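Toltness (robot)

Toltness is a two-armed tabletop robot built in a shared workshop in Paiva. It was put together from servo motors, perforated links and brackets, and is used to practice handling objects that are too wide for a single small gripper. The build began in March and the parts list was released on June 13, 2019, under the name Toltness, which was first used for the workbench it stood on.

Design

Each arm is a chain of servos joined by white perforated links and black brackets. The holes in the links let the builders change the reach of an arm without cutting new parts. The arms are mounted on a metal rail along the front of a white platform, and a purple cable runs along each one, with some slack left near the joints. White walls close off the other three sides of the work area.

The servos were bought used from Arnico, a local parts dealer. The controller board is a Dulex, chosen mainly for its price - the whole project had a budget of 2000 dollars, of which some 400 went to the walls, platform and rail. The grippers are small and white and were replaced twice during the first months. 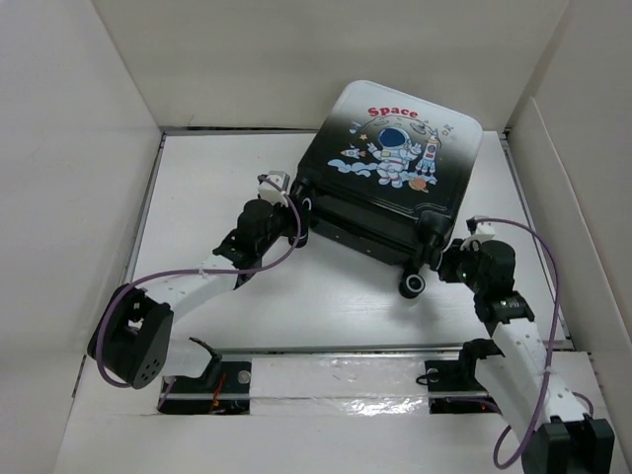
Operation

For light items, one arm works alone. Larger items such as a child's suitcase are handled by both arms pushing inward from opposite sides, so that friction holds the load while it is turned or tilted. The two arms have to move at matching speeds. If one runs ahead, the object tends to swing around the slower gripper. Early software sent commands to each arm in turn, and the delay was large enough to cause this often. A later version sends both commands in one message.

Hard, smooth shells remain difficult. Wheels and handles give the grippers something to press against, but wheels that swivel can also shift under load.

Later versions

A second set of arms with a longer upper link was started in the same workshop - it shares the Dulex board but uses a different rail. Drawings for both versions are kept at the Paiva workshop.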